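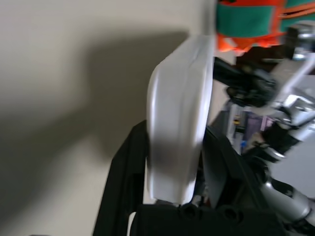
Ilango Alva writes that white articles with a gloss finish are the first things in a household to look neglected, and asks whether the Bamdale guidance on cleaning powders still applies to them. It does not. Leaflet 551 is withdrawn, and the advice on this page replaces it.

Care of Smooth White Surfaces, Plain Walls and Hanging Fabric Items

Household Advice Service, Dridthorpe

Before cleaning

Identify the material where possible. Glazed ceramic, enamel, lacquered wood and molded plastic can look much alike once they are white and polished, but they do not tolerate the same treatment. Consult the maker's care label if one remains. Where the material cannot be established, treat the article as plastic.

Inspect the surface in daylight, near a window. Ceiling light flattens scratches and dull patches. It also throws shadows along ridges and rolled rims that are easily mistaken for dirt, and residents have been known to scrub at them. Turn the article a little and look again. A mark that moves is a shadow.

Routine cleaning of white gloss articles

Remove loose dust with a dry, soft cloth. Grit left in place will scratch when the wet cloth follows.

Wash with lukewarm water and a small amount of dish soap. Work along the length of the article and follow any ridge or groove from end to end. Soap tends to collect under a rim, so rinse there twice.

Dry at once with a clean towel. Water left to stand in hard-water districts, including the whole of Weltetitz, leaves a chalky film.

Gray smudges that remain after washing are usually rubber or metal transfer. Rub them gently with a damp cloth and a little baking soda paste, no more than 2 passes, and rinse. Do not use this method on lacquer. Melamine sponges take off the shine along with the smudge and are not recommended on any gloss surface.

Yellowing is a separate matter. Plastic that has yellowed through age or sunlight cannot be washed white again, and bleach will make it brittle. Move such articles out of direct sun to slow further change.

Plain painted walls

Beige and other pale walls should be dusted from the top down before any washing. Use a cloth wrung out until it no longer drips. Test behind a door first. Flat paint will burnish if rubbed, leaving a shiny spot more noticeable than the original mark. Stop as soon as the mark has faded to an acceptable degree.

Keep large rigid articles a hand's width away from the wall. Scuffs at the points of contact account for most of the repainting requests received at the Hafstein office.

Hanging bags and fabric items

Brightly colored fabric should not hang against a pale wall while damp. Orange, red and deep green dyes are the most likely to transfer. Check for colorfastness by pressing a damp white cloth against an inside seam for one minute. If color appears on the cloth, wash the item alone in cold water.

Hang bags from the loop provided. Hanging by one corner pulls the panels out of shape. Empty them first, pockets included.

Storage

Wrap gloss articles in undyed cotton or plain tissue. Newsprint marks white surfaces. Bubble wrap may leave rings on lacquer if stored through the summer. Long or curved pieces should be laid on their broadest side and supported underneath at both ends, with nothing placed on top.

Further inquiries

Eldana Ambaye has asked for the removal of adhesive labels to be covered here. Warm the label with a cloth soaked in hot tap water, lift one corner with a fingernail, and take off the remaining gum with a drop of cooking oil before washing as above. Metal scrapers should not be used.

Printed copies are available from Room 123 at the Dridthorpe office until 4 p.m. Bulk requests are limited to 70 copies per building. The section on walls will be revised in May.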